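List Home | Threads | By Date | Subscribe | Help

Subject: Re: [home-auto] so can it clear a table yet or not
List: home-auto at Entili

> Saw the Muren numbers got passed around again last week. Everybody
> cheering. My question is the same as it was in June: would you let it
> near your own kitchen? I have two kids and a table that gets cleared
> three times a day. I don't need a paper, I need the cups off the table
> and into the dishwasher. Is anybody on this list even close? And please
> no more videos with one cup in the middle of a clean table.

Quick answer because I'm on the train and the signal goes at the tunnel.

Close, no. Closer than June, yes. We have been running the cup clearing task in sim at Drostutgate all spring and the last full batch was 797 episodes. 603 counted as done, meaning every cup standing at the drop spot, nothing on the floor. Sounds good until you think what it means at your house. Three meals a day, one in four goes wrong some way. You'd unplug it by Saturday.

And that's with cups only. No plates, no cereal bowl with milk still in it, no kid reaching in. Cups in sim weigh what we tell them to weigh.

What kills us is not the upright ones. A single cup standing by itself is basically solved, I'd put money on that. It's the tipped over one, and two cups standing so close that the fingers have no room to go down between them. We put both in on purpose now, plus small junk on the table and ugly light, since the old layouts were way too kind to us.
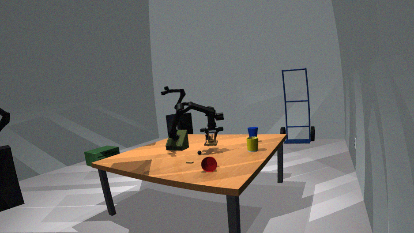 Cup layout in sim, arm over the table. Red one on its side, yellow in front of blue.

With a layout like that the policy likes to take whichever cup is easy and then dither. For the red one it has to either grab the rim and turn it upright in the air, or push it around till the angle is better. It picks pushing way too often, and pushing a round thing near an edge goes how you'd expect. Out of the last 200 failures I went thru by hand (some from older batches), 59 were a cup rolled off the table. The rest is a mix - knocking the neighbor over, closing on nothing, one long category I just labeled "???" and need to go back to.

Shadows matter more than I thought too. Turned the hard light stripes off for one short run and it got noticably calmer. Not a fair test, didn't keep the seeds the same, don't quote me on it.

On the shop floor side, different story imo. Urkport have a line where the parts come in the same tray the same way up and the arm does that all shift, fine, boring. That's not a chore tho, that's a fixture with a robot next to it. Somebody tips the tray over and a person walks over to fix it. At your house there is no tray.

As for "would I let it near my kitchen" - mine, maybe, plastic cups, me standing there with a hand on the stop button. At which point I could have cleared the table myself twice.

Things I'd want before I say yes to anyone with kids:
- tipped cups as good as upright ones
- it stops and waits when it isn't sure, instead of having another go
- some real table runs, not just ours, somebody else's table

Second one is what I'm on now. Getting it to give up is harder than getting it to grab. Right now if it misses it just tries the same spot again, same angle, over and over until time runs out.

Will post the layouts when I've cleaned up the folder, a couple of people asked off list. If you have a really horrible breakfast table layout send it, just cup positions and which ones are lying down, I'll type them in.

Tunnel. More later

[Previous in thread] [Next in thread] [Reply to list]

Entili Lists | Contact the list owner | Messages copyright their authors | Back to top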